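The Long Life of a Board Game

Secondhand games used to be what was left at the end of a yard sale. Now towns are building whole lending libraries out of them

5/17/21

The game library in Stillby opens at ten, and by a quarter past there is usually a line at the returns table. People bring back what they borrowed, the boxes get checked, and most of them go home with something else. A membership costs $60 a year for a household. Each household can have three games out at a time and keep them for a month.

The shelves hold 1,000 titles. Almost none of them were bought new. They came out of closets, basements and estate sales, and a good number arrived in grocery bags because the box had given out years before.

Stillby was the first town in the county to try this. Burkbridge followed with a smaller collection in the back of its public library, and Pedton has one that runs out of a former shoe store. The three do not share a catalog, although they have talked about it. They do trade parts.

Parts are most of the work. A donated game is rarely a finished thing. It might be missing a die, a timer, half the play money or the rules. Card games come in with 51 cards. Word games come in short of vowels. Jigsaw puzzles are the worst of all, and Stillby stopped taking them after its first year. Pedton still does, on the condition that the donor has put the puzzle together recently and signs a slip saying so.

Chess sets are the most common donation at all three places. Nearly every house seems to have had one, and many had two. They also break up more easily than most games, with 32 loose pieces and often no box that closes properly. A pawn rolls under a radiator and is replaced by a bottle cap, and the set gets used that way for the next ten years.
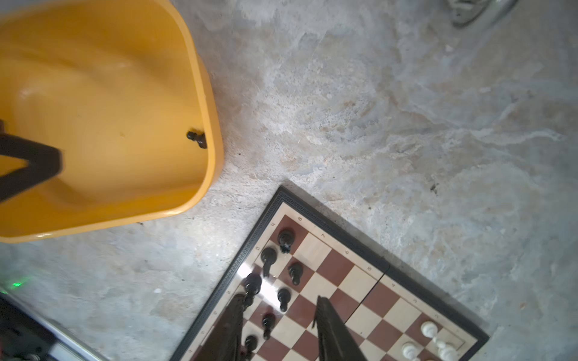 The usual fix is to combine sets. Most cheap plastic chessmen follow the same basic pattern, the one used in tournaments, and two sets from different makers can look close enough to play with. Height is the thing to check. A king from one set may be shorter than the queen from another, and players will mix them up in the middle of a game. Weight matters too. A hollow pawn next to a weighted one feels wrong in the hand, and people complain about it more than they complain about color.

Wooden sets are harder to match. The stain fades at different rates, and a knight carved in one shop will not look much like a knight carved in another. Burkbridge keeps its incomplete wooden sets whole and waits. It has had one short a single bishop for six years.

Dice are simpler. Standard six-sided dice can go into almost any box that calls for them. Play money can be swapped as well, provided the amounts are right. Timers are a nuisance, as sand timers that look alike can run for very different lengths. Stillby tests each one against a clock and writes the number of seconds on the base in marker.

Rules can usually be tracked down. Many publishers post old rule sheets, and collectors have scanned a lot of the rest. The libraries print them, fold them and put them in a plastic sleeve taped inside the lid. A few games have come in with rules nobody could find at all. Pedton lends those out anyway, with a card asking borrowers to write down how they played.

The condition of the box turns out to have a lot to do with how often a game goes out. Borrowers choose by the cover, the same way they do with books. A good game in a box with split corners will sit on the shelf for months. Stillby repairs corners from the inside with linen tape, which holds better than the clear kind and does not turn yellow. Boxes that are past saving are cut down, and the cover art is glued to a plain carton of the right size.

What people borrow has changed over the years. In the beginning it was mostly the games they had grown up with. Long strategy games now go out more than anything else, in part because they are expensive to buy and take up a lot of room at home. Cooperative games, where the players work together against the game itself, are popular with families who have children of different ages. Trivia games hardly move. A question about a television show from 1986 is no fun for anyone under forty, and the answers to some of the geography questions are no longer correct.

January is the busiest month at every one of the libraries. It is cold, it is dark by late afternoon, and people are bringing in what they cleared out to make room after the holidays. Stillby took in 100 games last January and kept a little over half. The rest went for parts or were passed on to a thrift shop.

Hamel, the smallest of the four towns along the river, does not have a library yet. It has a storage room with shelves on one wall and a sign-up sheet, and for the time being it borrows a rotating selection from Burkbridge. The plan there is to open in the fall with family games only and add the longer ones once there is space for tables.

Tables are the thing every one of these places would do differently. Stillby began as a lending counter with nowhere to sit, on the theory that people wanted to play at home. Many did. But a good share of members wanted to try a game before carrying it off, or wanted someone to explain it to them, and some came mainly for the company. The town put in four tables during the second year and another four after that.

Losses have been lower than expected. Most missing pieces come back on their own, found in a couch or a coat pocket, and are dropped through the mail slot in an envelope. Sometimes there is a note saying which game the piece belongs to. Often there isn't, and the piece goes into a drawer with the others until a box comes in without one.

Members who want to donate are asked to do one thing first, which is to open the box and read the parts list. The Stillby library takes donations on the first Saturday morning of the month. Burkbridge and Pedton take them whenever they are open.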